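# Ramine school kitchens drop packed snacks from the afternoon break

The three primary schools of Ramine will stop giving packed snacks in the afternoon break, beginning in November. Children who stay after lessons will receive fruit, bread with cheese, or a small bowl of soup on cold days. The town office announced the change in a letter to parents, and the new menu is already hanging at the entrance of each school.

At the moment 200 children stay in the afternoon groups. Until now they received a packet from the cupboard at 3:30 p.m., usually crackers, a cereal bar or a sweet biscuit. The packets were easy to store and easy to hand out, and this was the main argument for them when the afternoon groups opened. The kitchens in that time closed after lunch, and no cook was in the building when the children became hungry again.

From November one cook in each school will stay until 4 p.m. The working hours are paid from the same budget as the packets, together with a small amount which the town moved from the cleaning of the old sports hall. The price for families stays the same. It is 26 per month for each child, and families who have two or more children in the groups pay the full price only for the first one.

The idea came from the school in Sillari, the village on the other side of the river, where the kitchen has worked in this way since last winter. Parents from Ramine visited it in spring and ate there with the children. They wrote afterwards to the town office and asked for the same. The letter was signed by 70 families.

In Sillari the kitchen buys apples and pears from the Henríquez farm, which lies a short walk above the village. Ramine will now buy from the same farm, and the fruit will come with the same small truck twice a week. In the months when the farm has no fresh fruit, the schools will use stored apples as long as they are good, and after that oranges and bananas from the market.

The bread will be baked in the town. It will be a mixed bread, half white flour and half whole wheat, cut in the kitchen shortly before the break. The first plan was to offer only whole wheat bread, but in the test week in September many slices came back to the kitchen with one bite missing. The mixed bread was eaten much better. The cheese is mild and is served in slices, and the children can choose between cheese and a bean spread.

Soup was not in the first version of the menu. The cooks proposed it, as vegetables often remain from the preparation of lunch and it is a pity to throw them away. It will be served from November to March, in cups with a handle, so that the children can also carry them to the covered part of the yard.

Some parents are not content with the decision. In the meeting at the town office they said that a packet can be taken home when the child is not hungry, and that an opened apple can't. Others asked what will happen on days with a trip, when the groups eat on the bus or in the park. For these days the schools will prepare sandwiches in paper, and every child should bring a bottle with water.

Packets from home are still allowed. The schools ask only that they are small, and that they don't contain nuts, because several children in the younger groups have an allergy.
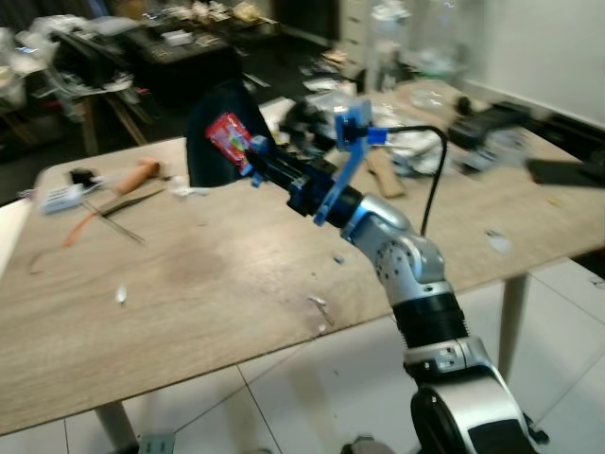
For children with an allergy or another special need in food, the parents must fill in a new form, even when they already gave one in at the beginning of the school year. The old form speaks only about lunch. The new one has 2 pages and can be sent through Clindeck, the online service which the schools already use for absences, or handed in on paper at the school office. A note from the doctor is needed for allergies, but not for families who avoid some foods for other reasons.

The packets which are still in the cupboards will not be thrown away. They will be given out until the end of October, and what is left then goes to the youth club, where it will be sold at the winter market together with tea. The money from the sale will be used for new board games.

The town office will look at the menu again in February. Until then the kitchens will write down each day how much food comes back, and the parents will receive a short questionnaire. The children in the older groups will also be asked, and they can propose one dish for the spring menu. In Sillari they chose pancakes, which are now served on the last afternoon of each month.

Parents who want to taste the new food can come to the school kitchens in the first week of November, between 3 and 4 p.m. It isn't necessary to register. The entrance is through the yard, as the main door will be closed at this hour.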